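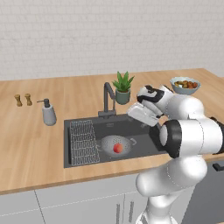

Rornthorpe Counter Arm Bundle – planning and pricing page

Updated Jan 28, 2026. Replaces the old PDF, please bin the PDF.

For labs and training kitchens putting one arm at one counter. Sold as arm + gripper + simulated kitchen, or sim license on its own if you are still waiting on budget. Most people start with the sim. Fine by us, the license fee comes off the hardware order if you buy within 90 days.

What's in the full bundle
Arm, white shells, black joints
Gripper, fitted and checked before shipping
Controller and cables
Base plate and bolts (drill template is in the box, bottom layer, people miss it)
Losora kitchen sim, one seat

What's in the sim
Counter, sink, faucet, cabinets, wall. Loose items to work with: colander, apple, drying rack, soap dispenser, wooden shakers, bowl of food pieces, potted plant. Everything on the counter can be moved to a new start position. Sink and faucet are fixed. Colander-in-the-sink with the apple inside is the layout we load by default, good first job for checking reach over a rim.

Not in the bundle
Workstation. Real countertop. Guarding. Real kitchen items – buy your own, any store.

Budget lines people forget
Second set of gripper pads. Order with the arm, shipping them alone costs more than the pads.
Freight. The crate is 31 kg and goes on a pallet. Tailgate delivery is extra, ask before you order not after.
Electrician, if the outlet is on the wrong side of the sink. It usually is.
Extra sim seats. First one is included, after that 287 a seat per year, USD. Schools get the Nodameo education rate, email Peninah Okoth for the form.
Annual service visit. Optional year one, required after that to keep the warranty.

Planning the counter
Send us a sketch before you order. Pencil is fine. We need counter depth, sink position, faucet height, wall distance behind the sink, and which cabinet doors have to open with the arm in place. Tall faucets are the big one. If the wrist has to pass over the faucet to get into the basin, say so on the sketch and we'll run the layout in the sim and send back a reach report. No charge for the first report.

Base goes in front of the counter, on its own stand or plate. We do not sell a countertop mount. Leave room for a person to stand beside it, and leave the controler somewhere you can get at without crawling.

Lead times
Sim license – same day, key comes by email
Gripper pads – ships from Brunton, in stock
Full bundle – 12 weeks from deposit
Orders in before the end of March keep the current price. New list after that, don't have it yet.

Payment
Deposit 40 percent, balance before shipping. Purchase orders OK from schools and public labs. Quotes are good for one month. If your budget year closes before we can ship, talk to Erasto Massawe, he can invoice in two parts.

Returns
Sim seats, no returns once the key is used. Arms unopened only. Opened crates go thru service first.

Contacts
Quotes and purchase orders: Erasto Massawe
Layout sketches and reach reports: Achilleas Galanis
Education rate: Peninah Okoth
Service bookings: Stella Mfaume

Spec sheet and drill template on request. Put the counter depth in your first email, saves a round trip.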